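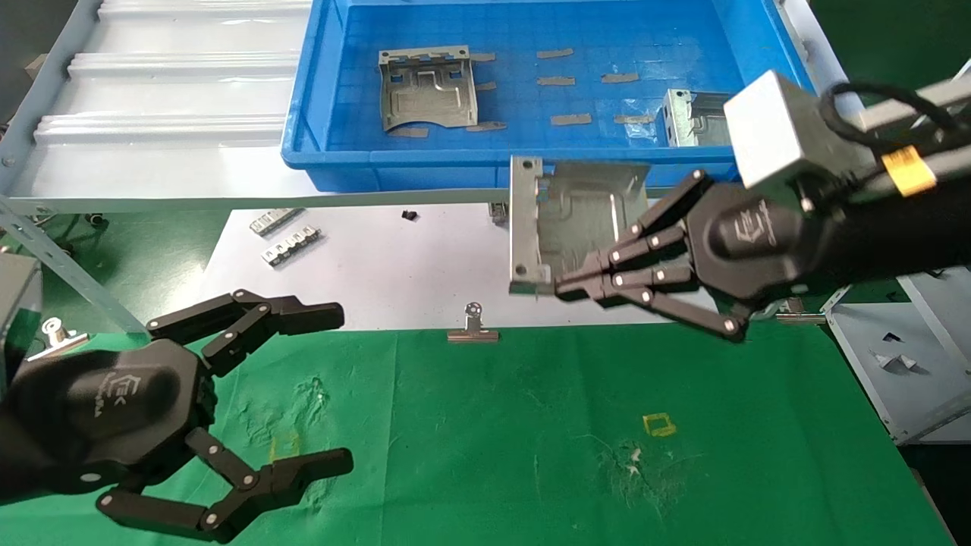 Sorting a Tote of Sheet-Metal Brackets Without Scratching Them

I love this job. Give me a shallow tote of mixed brackets, a clear table and a cup of coffee on a Thursday evening and I'm happy! If you've bought a batch of stamped parts for shelving, a cabinet rebuild or an old appliance, a good sort before you start will save you a lot of digging later on.

What you need

A plastic tote with low sides (mine are blue)
A soft cloth, big enough to lay two brackets side by side
Thin cotton or coated gloves
A marker and masking tape
A couple of small lidded tubs for the little pieces

Set aside 45 minutes for your first tote. You'll get faster.

Step 1. Lay out the cloth

Spread it on the table in front of the tote, smooth side up, and shake it out first. One tiny metal chip under a bracket will leave a line right across the face, and you'll see it every time you open the cabinet. I use a green cloth. Gray is hopeless, everything disappears on it.

Step 2. Lift the big parts first

Take one bracket at a time and bring it straight up. Don't drag it along the bottom of the tote, especially if yours has a gridded floor like mine, where corners love to catch. Curl your fingers under the part and let it rest on them. Bent flanges make a great handhold, but feel for burrs before you squeeze.

Step 3. Tilt and look

My favorite bit! Hold the bracket at an angle to the light and check:

Mounting holes: round, clean, no torn edges
Flange: straight along its whole length
Stamped areas: no cracks where the metal bends
Notches and cutouts: nothing folded over

If a flange is slightly off, put a tape flag on it and keep going. Fix them all together at the end.

Step 4. Group by shape

Go by outline and never mind the size yet. Square notches in one pile, curved cutouts in another, plain rectangles in a third. My last batch came from Daneshvar with 2671 on the packing slip and no other clue, so shape was all I had to go on, and it worked beautifully.

Step 5. Round up the small flat pieces

Strips and spacers slide all over the tote, so leave them until the brackets are out. Then tip the tote gently toward one corner and scoop them into a tub. Label it right away (I mean it, right away).

Step 6. Put everything back

Stand the brackets on edge with a fold of paper between them, 10 to a tote at most. Heavier than that and the bottom ones start rubbing.

Next up: cleaning off stamping oil before you paint.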